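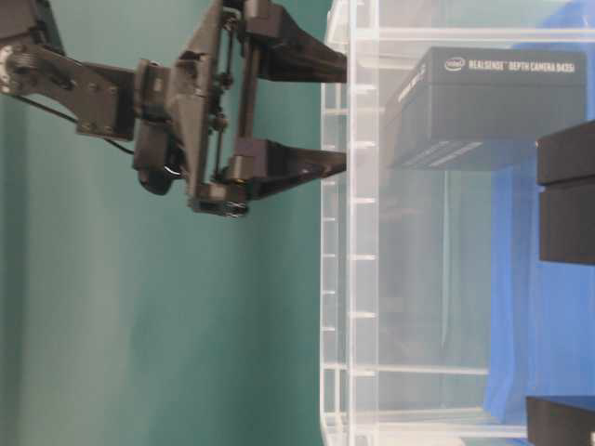 Figure 15.1 Robotic arm and clear acrylic shelving.

Chapter 15
Measuring Brand Awareness

15.1 Recall and recognition

Brand awareness is the share of a defined population that can identify a brand under stated conditions. The conditions matter as much as the share. A respondent who is asked to name brands of dish soap and answers "Mever" has shown recall, also called unaided awareness. A respondent who is shown a list and checks the box next to Mever has shown recognition, or aided awareness. The second figure is almost always higher than the first, and the two should never be placed in the same column of a report.

Recall is usually divided again. The first brand a respondent names is recorded as the top-of-mind mention, and all others as further mentions. Interviewers must therefore keep the order of answers. In online questionnaires the order is preserved by giving each answer its own text field.
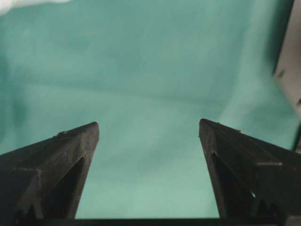 539

15.2 The population base

Every awareness figure needs a base. In the Gornville study, used throughout this chapter, 1,209 adults completed the questionnaire in June. Hemmin and Pritchard, who designed it, reported results on two bases: all adults, and adults who had bought from the category in the past four weeks. Dusden, a small regional brand, scored poorly on the first base and well on the second. Both results were correct. They answer separate questions, and a client who plans to advertise to existing buyers will want the second.

Category definitions raise a similar problem. "Cleaning products" brings to mind a longer and looser set of brands than "dish soap" does, and a brand that sells in several categories may gain or lose mentions on the wording alone. Once a tracking study has begun, the wording of the category prompt should be left as it is, even where a better wording is found later.

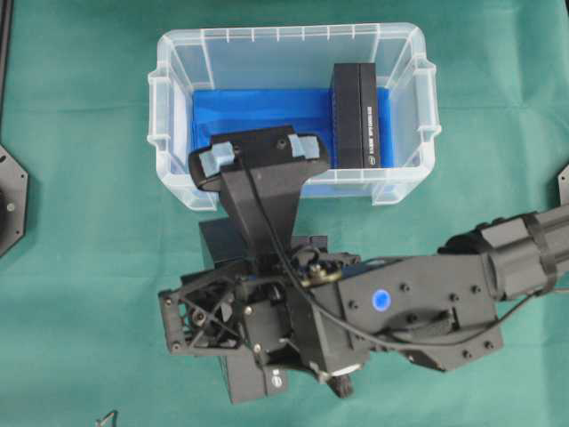

Coding is the next source of error. Unaided answers arrive as free text, with misspellings, parent company names and descriptions such as "the one in the green bottle." A code frame lists which answers count as a mention of which brand. Gulyás, for example, was spelled with and without the accent and in several phonetic forms, all of which were accepted. Descriptions without a name were not. Morris later recoded the same file under a looser rule and obtained higher recall for every brand — a reminder that the code frame belongs in the technical appendix.

15.3 False recognition

Some respondents claim to recognize brands that do not exist. The standard check is to add a dummy name to the aided list.

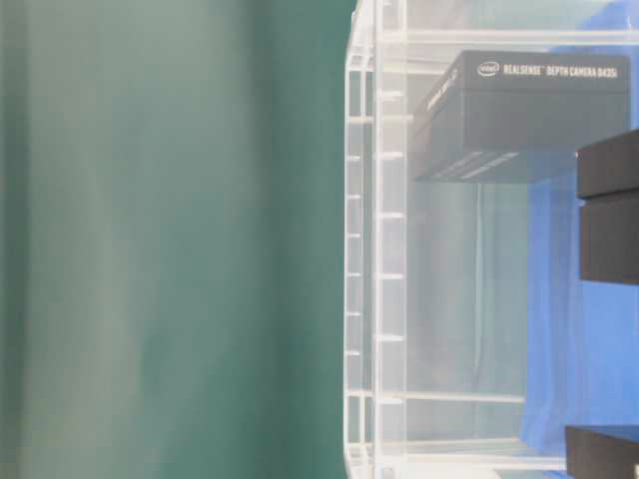 The rate at which the dummy is checked gives a rough estimate of overclaiming, though it should not simply be subtracted from the other scores. Overclaiming varies with how familiar a name sounds, and a dummy that resembles a well-known brand will attract more checks than one that does not. Section 15.4 sets out the adjustment proposed by Hodžić and the assumptions it requires.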